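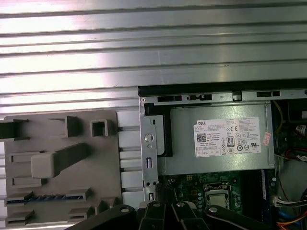
Desktop Refurbishing Bench: Project Report

Mirsad Bošković and Shewit Gudeta
Workshop Practice module, Sinonby

1. Background

The computer room at Sinthorpe replaced its desktops in March and passed the old ones to our department. There were 49 of them, mostly Dell machines. Our task was to set up a bench where one person could open a machine, check it, take out parts that were worth keeping and record the result. The budget was 400, which had to cover the bench surface, tools and storage.

2. The bench

We compared a plywood top with ribbed aluminum. Plywood was cheaper, but we had aluminum left over from an earlier project, so we used that. The grooves run along the length of the bench. Small screws collect in them, which we first listed as a fault. After a few machines we preferred it to the plywood offcut we had tested on, where screws rolled onto the floor.

The gray plastic fixture plate sits to the left of the open computer. It has raised blocks and ledges and a diagonal bar across the center, and a narrow blue strip near the bottom. We kept it on the left throughout the project. Mirsad is left-handed and would have liked it on the other side, but the drawer unit was already bolted down there.

3. Procedure

The machine is unplugged and left for 2 minutes. The side panel comes off and the chassis is laid down with the open side up. The person at the bench then copies the details from the power supply label onto the record sheet. After that the drives and memory are removed and bagged, dust is brushed out, and the power supply is tested with a plug-in tester.

We did not open any power supply. A unit that failed the tester was put in the scrap crate whole.

4. Reading the labels

This took longer than we planned for. The label on the Dell supplies is white with small black print, and much of the space goes to regulatory symbols. The QR code, the CE mark and the round "80" efficiency logo are easy to find. The output ratings are not, especially under a ceiling light that reflects off the metal. Shewit made a card showing where each value is printed, and we taped it to the wall behind the bench. Copying errors dropped once we had it.

Some supplies also carry extra stickers on the casing. We left these in place and noted the color on the sheet.

5. Results

All the machines were opened and recorded. Of the power supplies, 19 failed the tester or had damaged connectors. The rest were kept. Memory and drives went to Ristić, the stores technician, who is handling the drive wiping separately.

The record sheets were typed into Skakico, the department's inventory program. It does not accept a part without a serial number, so a few cables and brackets are still listed only on paper.

6. Changes we would make

The bench should be lit from the side. Overhead light on bare aluminum is tiring after an hour, and the channels between the ridges are dark enough to hide a black screw. The record sheet also needs a wider box for the serial number. A revised sheet is in Appendix B, and the cutting list for the bench top is in Appendix A.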